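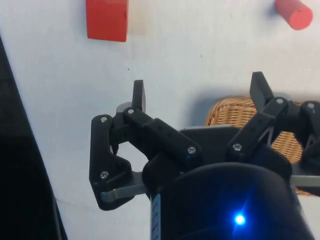
Rolling, Sliding and Stacking: The Secret Lives of Blocks

Have you ever set a toy down on a table, turned away for a second, and heard it hit the floor? If it was a cylinder, you already know something important about shapes!

A cylinder is the shape of a soup can. It has two flat ends, shaped like circles, and one curved side that wraps all the way around. A rectangular block is different. It has six faces, and every one of them is flat. A cereal box is a rectangular block, and so is a brick.

You can paint them both the same bright red and they will still behave in completely different ways. Let's find out why.

Why does a cylinder roll?

Lay a cylinder on its side and give it a tiny push. Off it goes! Only a thin line of the curved side touches the table at any moment. As the cylinder turns, a new line touches down, then another, and nothing gets in the way.

Now push the block. It scrapes along and stops. A whole flat face is pressed against the table, and the two surfaces rub together. We call that rubbing force friction (say it like this: FRIK-shun). Friction is very good at slowing down things that slide.

But wait – stand the cylinder up on one of its flat ends and push it gently near the bottom. Now it slides, just like the block. Same cylinder, different side down!

Try it: the ramp race

You will need a big hardcover book, a few smaller books, a rectangular block and a cylinder. No blocks at home? A small box and a can from the kitchen work great.

Prop up one end of the big book to make a low ramp. Put the block at the top and lay the cylinder on its side next to it, so it can roll straight down. Let go of both at once. Which one gets to the bottom first? Does the block move at all?

Add another book under the high end and try again. Keep going until the block starts to slide. Draw your ramp each time, so you can remember how steep it was. (Keep your toes away from the finish line if you are using a full can!)

Which one goes on the bottom?

Builders think about this all the time. Lay the block flat and it makes a wonderful base, with plenty of room on top. You can stand a cylinder on it, and the flat end will sit there nicely. Then try it with the cylinder lying down and the block balanced on top. It can be done for a moment, but it's very wobbly!

Helju Vītola's class in Bremdale tried this one Sunday at their family science day, and their favorite tower had a cylinder standing at each corner and a wide block across the top, like a roof. Can you build one like it?

Words to know

Cylinder: a shape with two flat round ends and one curved side.
Face: a flat side of a solid shape.
Friction: the force that slows things down when they rub together.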